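漫画站讨论区“已读进度”错乱，排查记录（还没完全关，先放着）

状态：观察中
组件：讨论区 / 剧透遮挡 / 阅读进度
报告人：Estela Yáñez
处理人：我（Gerrit Nijs）
抄送：Rianne Dierckx、Nathalie Verbruggen

先把问题说清楚，免得后面接手的人又从头翻聊天记录。我们站上《Kernotside》的讨论区有个剧透遮挡功能，你读到第几话，后面几话的帖子就自动糊起来，点一下才展开。这功能上线以后大家都挺喜欢的，尤其是追单行本的读者，他们比追连载的慢好大一截，以前根本不敢进讨论区。

然后七月换了新的进度同步，Estela 就来报了：她明明只读到第二卷，结果一进讨论区，Halliday 到底是不是叙述者的那几个大长帖全敞着，标题里就把结局写出来了……她的原话是“我攒了半年的悬念，三秒钟没了”。我看完这条心里真的咯噔一下，因为我自己也是攒着看的那种人，太懂了。

复现步骤（Estela 给的，我照着走了一遍，能复现）：
用手机端读完第二卷，退出。
换电脑登录同一个账号，直接进讨论区，不要先开书架。
看任意一个带“后期剧透”标记的帖子，没有遮挡。
回书架刷一下再进来，遮挡又好了。

最后这一步特别坑。很多人报完问题自己刷一下就好了，然后回来说“没事了”，所以这张单子前后被关过两次，都是这么关掉的。关单的人里也有我，我认。

第一轮我怀疑的是缓存。理由很朴素，刷一下就好嘛，十次有九次是缓存。我把讨论区那一层的缓存整个关掉，又跑了一遍步骤，照样敞着。行吧，那就是第十次。

第二轮 Rianne 提了一个思路，说会不会是合订本的问题。《Kernotside》有单话版，有单行本，后来 Fellesix 那边又出了一套重新编排的合订本，话数是重新排的！旧版的第二卷对应到合订本里，中间还夹了两话番外，编号完全对不上。她拿自己的账号试，只读合订本的话，遮挡的位置会往后偏，偏得还挺规律。这个方向我觉得靠谱，就往下挖了。
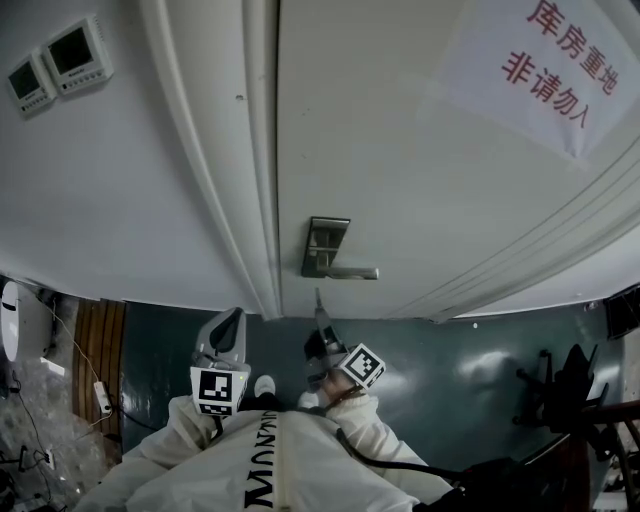

挖的结果是：编号映射表里确实有错，番外那两话被算成了正篇，所以读合订本的人会提前看到不该看到的内容。这个我当天晚上就改了，Rianne 验过，没问题。但是！Estela 根本没买合订本，她从头到尾看的都是单行本。也就是说我们修好了一个真的毛病，只不过它跟这张单子没关系。我在群里高高兴兴发了“已修复”，过了一会儿她回我一张截图，Esham 的身世帖，标题明晃晃的，一个字都没糊。尴尬死了。

第三轮才算摸到门。我把她账号的进度记录拉出来看，手机端写的是 2，这没错。电脑端在书架没打开之前，根本还没去取进度，讨论区拿到的是一个空值。那空值在遮挡的判断里怎么处理呢？老代码里写的是“没有进度就当作游客”，而游客默认是……全部展开。我找了半天这是谁定的，最后在很早的一条讨论里翻到了，当时的考虑是游客多半是从搜索进来找分析文章的，糊一片会直接把人劝退。放在那个时候讲得通，那会儿讨论区还没和阅读进度挂钩呢。

所以真正的原因就这么简单：登录用户进度还没取到的那一小会儿，被当成了游客。只不过页面取到进度之后没有再判断一次，这一小会儿就变成了一整个晚上。

影响范围我也查了，同步上线之后，在这种空值状态下打开过后期剧透帖的账号有 704 个。不是每个人都没读到后面，里面应该有不少早就看完了的，这个没法细分，先这么记着。Nathalie 问要不要给大家发站内信道歉，我是赞成的，但措辞得小心，别在道歉信里又剧透一遍（她第一版草稿里真的写了“关于 Halliday 身份的帖子”，还好我多看了一眼）。

改法：
登录用户没取到进度时，一律先遮挡，取到之后再判断一次，该展开的展开。
游客维持原样，但标题里带剧透标记的，列表页上只显示作品名和“含后期内容”。
书架和讨论区用同一个进度来源，不再各取各的。

第二条不是我一个人拍的，Kinga Sipos 在版务那边征求过意见。有人反对，说理论帖的乐趣一半就在标题上，糊掉了谁还点进来。我其实有点同意，像“第一话的钟是倒着走的”这种标题多好啊，看了就想重读。可这类标题本来也不算剧透，发帖的人不打标记就行。真正要管的是把答案直接写标题里的那种。Kinga 说她会把发帖说明改一下，举几个例子，这部分归她，不在这张单子里。

补充一，早上更新后的情况：改动已经上了，Estela 用手机和电脑各走了一遍，遮挡正常。电脑端刚进去的时候会看到帖子先糊着，再一条一条亮起来，她说有点像翻牌，还挺喜欢。Rianne 觉得闪得眼睛累，建议整页一起亮。我站 Rianne，另开了单子，优先级低。

补充二：有读者反馈说自己明明全看完了，还是糊的。问了一下，他是在图书馆借的纸质书看完的，我们这边当然没有记录……让他在讨论区设置里手动把进度拉到最后一卷就可以了。这个入口藏得太深，他找了二十多分钟才来问，我把路径贴在这里：右上角头像，阅读设置，作品进度，手动设定。后面再有人问直接复制给他。

补充三：手动设定的进度会不会被自动同步盖掉？Nathalie 问的，问得好，会。我刚试了，手动拉到最后一卷，再用手机随便翻开第一话重温，进度就掉回去了，帖子又全糊上。重读的人都会碰到这个，而喜欢泡理论帖的恰恰就是爱重读的那批人，唉。打算改成只往前走不往后退，想退的自己手动退。代码我写了一半，等 Rianne 帮我看过再合。

单子先挂“观察中”，等补充三合进去、Estela 那边再确认一遍就关。这次由她来点关闭，我不点了。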